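We went to look at the house on Jonel Lane again!
2023-10-23

Second viewing done, and I am even more smitten than I was after the first. I promised myself I'd be sensible this time, take the tape measure, knock on walls, ask dull questions about drains. I did do all of that. I also stood in the back bedroom for ages, grinning at a hedge.
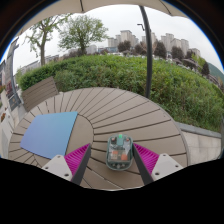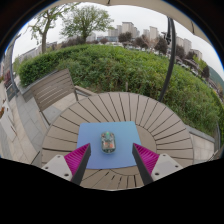
So, for anyone who missed my last post, we've been looking for a place near Vulbridge since the spring, and most of what we'd seen was either lovely and tiny or big and damp. Number 146 is neither. It's a brick semi at the quiet end of the lane with three proper bedrooms (a real third one, where you can open the door with a bed in it), a long thin garden and a kitchen that somebody fitted a long while ago and looked after beautifully. The drawers still glide! I opened every one of them twice.

The asking price is 319 thousand. That's at the top of what we can do, and I won't pretend I haven't been lying awake doing sums. But it comes with the freehold, the garage and a strip of ground behind the garage that I hadn't even noticed on the plan. There's an old pear tree on it, leaning a bit, with fruit all over the grass. I came home with my coat pockets full and the agent very kindly said nothing.

On the first visit it was pouring and we saw everything with the lights on. This time we had the morning sun and it changed the whole place. The front room gets it first, then it works its way through to the dining end, where there's a wide opening with a step down. I'd worried that room would be gloomy. It's glorious. I want to put the bookshelves along the left wall and a big squashy chair by the window and never go out again.

Now for the dull questions. The boiler is six years old and has been serviced every autumn, with the paperwork in a folder. The loft is boarded for half its length and the insulation in the rest looks thin, so that will need topping up. Two of the upstairs windows have misted panes. There's a crack above the landing door that I could fit a fingernail into, and I've asked for it to be looked at properly in the survey. The garage roof is on its last legs, but I knew that from the road.

We're going with Hettiarachchi for the survey. They quoted 705 pounds for the full report, more than the cheapest one I found, but they were the only firm who rang back and talked me through what they check and what they don't. I liked that very much. They can get in before the end of October if the sellers are happy with the date.

Plamel, the agents, have been great too. I'd had some gloomy dealings with others this year (one lot sent me to the wrong street, and then told me off for being late) so it's been a treat to get straight answers. The sellers have found somewhere already and there's no chain above them, so things could move fairly quickly if our own buyers hold steady. Fingers, toes, everything crossed.

We walked round the village afterwards and it was just as nice as I'd remembered. There's a bakery that does cheese scones the size of a fist, a bus into Vulbridge that runs until late, and a footpath from the end of the lane down to the river. I timed the walk to the station at a normal pace, with bag, and it's perfectly doable on a work morning, even with the hill.

The offer goes in tomorrow. I've written the email already and read it so often that the words have stopped looking like words. I'll post again as soon as we hear!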